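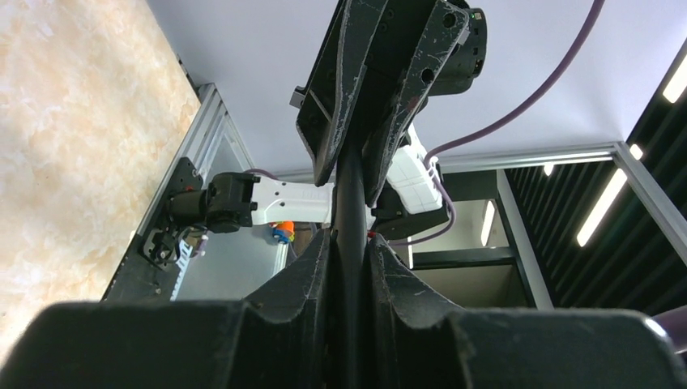 Is the Stullix cable organiser set suitable for a shared workshop bench?

It suits a bench used by several people, provided that the longer leads are given the wide clips and the tray is fixed to the wall instead of the worktop.

The Stullix set was reviewed by the Moltunbridge Technical Workshops, where it was fitted to the main bench and to the smaller bench in the side room. The review was carried out over the month of November by Dorin Bratu, with comments from the staff who work at both benches. The set was bought at the normal price through Chiriac, the supplier used for all bench fittings.

Contents of the set
The set contains a wall tray, a bag of narrow clips, a bag of wide clips, reusable ties and a sheet of write-on labels. Screws are supplied for the tray. Wall plugs are not, and the leaflet does not mention this until the second page. The tray is 900 mm long and comes in one piece, so a clear length of wall should be measured before an order is placed.

Fitting
The tray took 2 people less than an hour to put up. The fixing holes are slotted, which allows a small correction after the first screw has gone in. The clips may be screwed or stuck down. The adhesive pads held well on painted metal and poorly on bare timber, and by the second Monday most of those on the side room bench had been replaced with screws.

Use
The narrow clips hold thin leads firmly and can be opened with one hand. They should not be used for anything thicker, as the catch whitens and then splits. The wide clips are better made. They close with a clear click and allow a lead to slide when it is pulled, so that it need not be taken out each time a tool is moved along the bench.

The ties are of good quality and were the part most praised by staff. The labels are less satisfactory. Pencil rubs off them within a few days and ordinary ink smears. A permanent pen is required.

The tray itself is deep enough for a row of plug adaptors with their leads coiled beside them. Dust gathers in the corners and has to be brushed out, as the base does not lift away. Staff at the Pruludgate site, who have the older version with a removable base, prefer theirs on this point.

Cost
The full order, covering both benches and a quantity of spare clips, came to 1,795 before delivery. Spare wide clips are sold in packs of 12. Spare narrow clips are only available as part of a mixed bag, and the workshop now has more ties than it can use.

Recommendation
The set is recommended for fixed benches with leads of moderate thickness. It is not recommended for trolleys, where the tray cannot be properly secured. Departments wishing to order should ask Chiriac for the version with additional wide clips and should obtain wall plugs separately.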